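Getting gripper width out of your wrist camera, without an encoder

Posted 20/07/2024 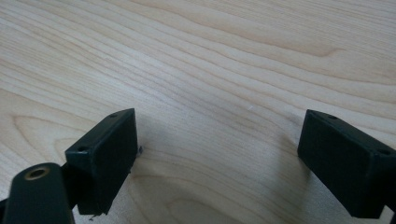 I've been putting this write-up off for ages, but Zineb Bouzid asked me for it twice in one week, so I'm finally sitting down with a cup of tea to do it. The idea is simple enough: you've got a hand-held gripper with a camera on it, you want to know how far apart the fingers are in every video frame, and you don't fancy wiring in a sensor. The camera can see both fingers the whole time, so let it do the measuring!

I'm using Brolow, our little tracking tool, but any template matcher you like will do the job.

What you need

A plain table, a pair of calipers, and a short clip of the fingers opening and closing. Mine is 300 frames long and that's plenty.

Step 1: Pick your points

Matte black fingers are lovely for finding edges against pale wood and pretty hopeless for anything else, as there's so little texture on the faces. So I go for the screw holes. Choose one on each finger, the one nearest the gap if you can, and draw a small box round it. Don't use the far ones – they can slip out of view at the side of the picture.

Step 2: Mask off everything else

My first go kept wandering off into the wood grain (those curly loops are very tempting to a feature tracker). Draw a rough polygon that covers the area the fingers can travel through and ignore the rest. Shadows will still fall inside it, so turn the edge threshold up until the soft grey ones drop out and the finger outlines stay. On my clip that was 18, though yours will depend on your lighting.

Step 3: Record two known widths

Close the fingers fully, hold for a second, and save that as zero. Then open them all the way, measure the gap with the calipers and type it in. Mine came to 59 mm.

Step 4: Fit the curve

A straight line nearly works, but the lens squashes things towards the sides, so undistort your points first. If you still see a bow in the middle, add a third measurement at half open and fit a quadratic. Mounir Badawi swears by a lookup table instead, and I can't say he's wrong.

Step 5: Smooth and check

Run a median filter over 5 frames, then plot the width against time. You want flat bits where you held still. Anything over 2 mm of jitter on a flat bit means the tracker has hopped to something else, so go back to your mask.

One last thing: redo step 3 whenever you take the fingers off and put them back on. I forgot once and had to relabel a whole afternoon of clips.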